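Home Explore Notifications Messages Lists Bookmarks More

Thread

Right, a few people asked how the big software changeover went at the practice, so kettle's on and I'm going to do the whole saga from the front desk's point of view. Mute me now if you don't care about appointment books. 2018-08-03

Background for the newcomers: I'm on reception at Medside, suburban GP clinic, car park shared with a bakery (dangerous). We'd been on the same booking program, Lamrani, since before I started. Grey screens, tiny font, everything done with the F keys. I could drive it half asleep and often did.

Then in February we got told we were moving to Vilance. Everyone on the desk went very quiet and then everyone on the desk talked at once.

The thing about Lamrani was that it let you be a bit cheeky. If Dr A always runs late on a Tuesday you could sneak a five minute gap in after the third patient and label it anything you liked. We had gaps called BREATHE. We had one called TOAST.

Vilance does not do TOAST. Vilance has Appointment Types, and you pick one from a list, and the list is long, and "Standard" and "Standard Consult" are both on it and they are different lengths. Whose idea was that??

Training was a 31 page PDF and two lunchtimes in the tearoom. The PDF had been written for dentists. You could tell from all the teeth.

The bit I was properly dreading was the duplicates. Every clinic has them. Somebody gets married, somebody gives their middle name over the phone, a kid gets put in under mum's surname one visit and dad's the next, and suddenly you've got one person living in your system as three people.

We had 1269 records flagged as possible doubles. I printed the list, foolishly, and then spent a month of quiet afternoons with a ruler and a highlighter going line by line. My ruler has a koala on it and we're very close now.

Things I learned from the duplicates list: loads of twins out there with the same first initial. Please, parents. I'm begging. A is taken, go to B.

Also a surprising number of people have given us the same mobile number as their neighbour, and I have decided that's none of my business.

Then there was the hardware side, which I stayed well out of. The old system lived on a server in the cupboard next to the vaccine fridge, and it's been humming away in there all my working life, and I've mostly thought of it as the warm shelf where you put your cardigan.
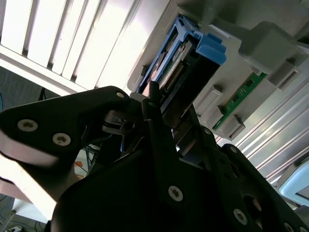
Server chassis, open.

New one is all hosted somewhere else, so the theory is we can lose the cupboard machine eventually and get a proper spot for the mop. I've already put dibs on the top shelf for the Christmas tree box.

OK, changeover morning. I got in at half six with a bag of finger buns from next door. We'd printed the day's list from Lamrani the night before, just in case, all 155 bookings across the doctors and the nurse and the pathology room. Best thing we did all week. If you take one thing away from this thread: PRINT THE LIST.

First patient, lovely bloke, comes in for his flu shot, and Vilance has him down as a pregnancy check. He took it very well. He asked if there was a discount.

Second patient was perfect. Third was perfect. I got cocky and had a bun.

Then the SMS reminders went out. All of them, for the next fortnight, in one go, and every single one said TOMORROW. You have never heard phones like it. Both lines, plus my own mobile, which was my mum asking whether she had an appointment. She isn't even a patient of ours, she just heard from her friend at aqua aerobics.

I rang the help line and sat on hold for 27 minutes listening to pan flute. The young woman who picked up was an absolute gem though, stayed on till it was sorted and told me which box to untick. (Settings, Messaging, Batch Send. Writing it here so I can find it again.)

Someone asked about Workgate. Yes, we still do our rosters and leave in that, and no, it doesn't talk to the new system any better than it talked to the old one. If I'm on leave Vilance still thinks I'm at the desk. I was apparently checking in patients while I was at the beach with a pie.

Stuff I like now, to be fair to it! You can see the waiting room as a coloured list, so I know at a glance who's been sitting there too long. Repeat bookings take two clicks. The font is enormous and my neck has stopped aching.

Stuff I miss: F keys. The little beep. Knowing where anything is.

A patient in her eighties told me she'd watched the clinic go from cards in a filing drawer to Lamrani to this, and the wait had been the same the whole way through. I gave her a bun.

Few replies to answer at once. No, your history hasn't gone missing, it all came across, the scanned letters just took a couple of extra days. Yes, you can book online now, but not for the nurse yet. No, I can't make the text message say something nicer, I've asked.

And if your own clinic's about to swap over, bring the desk morning tea on the day. Something you can eat one-handed. They'll remember you forever, and you might even get the good chair by the window.

Back on Monday, still trying to get TOAST added as an appointment type. Have put in a ticket. Ticket says "pending review".

About Help Terms Privacy Contact © 2018 Back to top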